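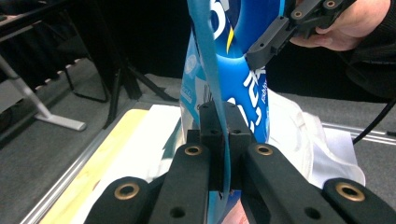

Handgreifer im Satz - Galerie zum Urkivar

Der Urkivar ist ein handgeführter Zweifinger-Greifer, den Seidel seit Februar als Satz aus zwei Geräten anbietet. Er richtet sich an Werkstätten, Hochschulen und kleine Entwicklungsabteilungen, die Greifbewegungen erst von Hand erproben wollen, bevor sie einen Roboterarm einrichten. Finger und Gelenke entsprechen der Ausführung, die später am Arm sitzt. Wer eine Aufgabe mit dem Handgerät durchgespielt hat, kennt deshalb die Öffnungsweite und die Anfahrwinkel, mit denen er planen muss. Für diese Galerie haben wir uns auf Folienverpackungen beschränkt, eine Warengruppe, nach der am häufigsten gefragt wird. Die blaue Packung steht unten zwischen den beiden langen schwarzen Fingern, während der zweite Greifer von der Seite her an ihrem oberen Teil anliegt. Gut zu erkennen sind auch die messingfarben gefassten Bohrungen an Fingern und Außenarmen.

Geliefert wird der Satz in einem Koffer mit Einlage, dazu zwei Paar Wechselfinger, Werkzeug und eine gedruckte Anleitung in Deutsch und Englisch. Die Finger werden geschraubt, ein Wechsel ist ohne Zerlegen des Gelenks möglich. Für glatte Folie empfehlen wir die strukturierte Ausführung, für Karton und Glas die Finger mit Auflage. Die Auflagen sind Verschleißteile und einzeln zu bestellen.

Der Öffnungsweg beträgt 80 Millimeter je Gerät. Das reicht für die meisten Beutel, Dosen und Faltschachteln aus dem Lebensmittelhandel. Breitere Packungen lassen sich an einer Kante oder am zusammengedrückten Ende fassen, was bei weicher Folie ohnehin die sicherere Griffstelle ist.

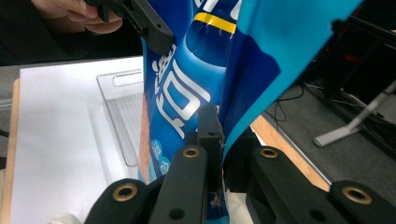
Bei Beuteln kommt es darauf an, dass die Greifkraft dosiert werden kann. Der Urkivar überträgt die Kraft der Hand direkt über das Gestänge, ein Motor ist nicht eingebaut. Man spürt also, wann die Folie nachgibt und wann der Inhalt im Weg ist. Arlindo Godoy, der bei Seidel die Mechanik betreut, hat das Übersetzungsverhältnis gegenüber dem Vorserienmodell geändert. Der Griff schließt jetzt auf den letzten Millimetern langsamer. Anwender, die noch mit einem Vorserienmodell arbeiten, können das Gestänge bei uns umrüsten lassen.

Die Gelenke sind nach Werksangabe für 4.000 Schließvorgänge ausgelegt, danach sollte das Spiel geprüft werden. Nachstellen dauert wenige Minuten und ist in der Anleitung beschrieben. Die Bohrungen nehmen handelsübliche Passschrauben auf. Kameras und Sensoren gehören nicht zum Lieferumfang, eine Halterung für beides führen wir als Zubehör unter dem Namen Gikeck.

Zum Arbeiten mit zwei Geräten gleichzeitig: Ein Greifer hält, der andere zieht, dreht oder faltet. Mortimer Halvorsen aus unserer Anwendungsberatung rät dazu, die haltende Seite zuerst zu schließen und den Beutel erst dann mit dem zweiten Greifer aufzunehmen. So verrutscht weniger, und die Abläufe lassen sich später leichter auf zwei Arme übertragen.
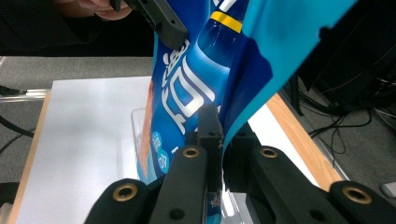
Beutel zwischen zwei Greifern, die Folie unten zusammengedreht und straff gespannt.

Bestellung und Leihgerät

Ersatzfinger sind ab Lager lieferbar, das Paar kostet 59 Euro. Den Preis für den kompletten Satz nennen wir auf Anfrage, er hängt von der Fingerausführung und vom Zubehör ab. Für Hochschulen gibt es einen gesonderten Tarif.

Wer den Urkivar vor dem Kauf ausprobieren möchte, kann ihn für zwei Wochen leihen. Das Leihgerät kommt aus unserer Niederlassung Lellwood und geht auch dorthin zurück. Bitte bei der Anfrage angeben, welche Packungen gegriffen werden sollen - wir legen dann die passenden Finger bei.

Stand der Angaben: 22. Sep. 2018. Technische Änderungen vorbehalten.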